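The Patient Art of Teaching a Robot Its Letters

Vlastimil Mikuš starts his working day a little after seven, before the radiators in the old Kollár building have properly woken up, and the first thing he does (after coffee, always after coffee) is teach a robot arm to pick up a letter. It isn't a real arm, mind you. It lives inside a computer, along with a tabletop, some tan cardboard and a small alphabet, and Mikuš steers it with a handheld controller while he watches the view from just above the gripper.

He works for Tundeo, a small company in Prernov that gathers examples for learning systems. An example, in the trade, is one complete try at a job from start to finish: the arm's every move, and everything its camera saw along the way. Put enough of them together and a program can begin to work out how the job is done. When I visited in February the running total on the whiteboard stood at 3,236, and Mikuš had rubbed out the last digit so many times that the board had gone gray there.

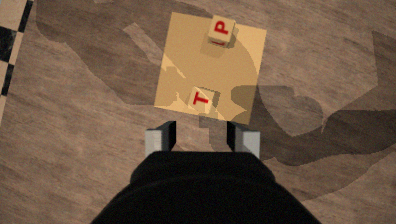

The job he was on that week was called Flistus, a name that somebody made up over lunch and that stuck before anyone could think of a better one. Flistus is a spelling task, more or less. The operator gets a short string of letters and moves the pieces one by one, and the program that studies the results has to learn which letter comes next as well as how to get hold of it. The second part gave them more trouble than I would have guessed! Come in a hair too far to one side and you nudge the piece away, and then you have to decide whether to chase it or throw the whole try out.

"I used to throw them all out," Mikuš told me, laughing. "I wanted every one to be beautiful. Then we trained on my beautiful ones, and the first time the arm missed, it had no idea what to do with itself." These days he keeps the fumbles as long as he recovers from them, and he tags each one so the people down the hall can find it later.

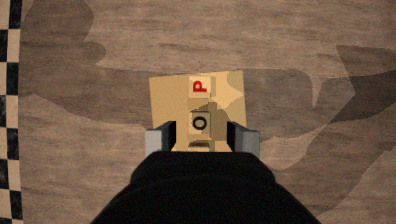
A good morning gives him up to 500 tries, though his wrists would rather he stopped sooner, and he takes a break of 3 songs on the radio whenever they start to complain. The lighting and the table's surface can be changed between batches, so the program doesn't grow too fond of one look. I asked if he ever got bored, and he gave the question real thought, staring out at the tram stop for a while. He said the first 800 were dull and that after those he began to notice his own hands, how he always slowed down just before closing the fingers, and how the trained arm had started doing it too.

He showed me that on playback, twice, and then once more for a colleague who had wandered in looking for the stapler. Then he picked the controller back up, because there was another batch to finish before lunch.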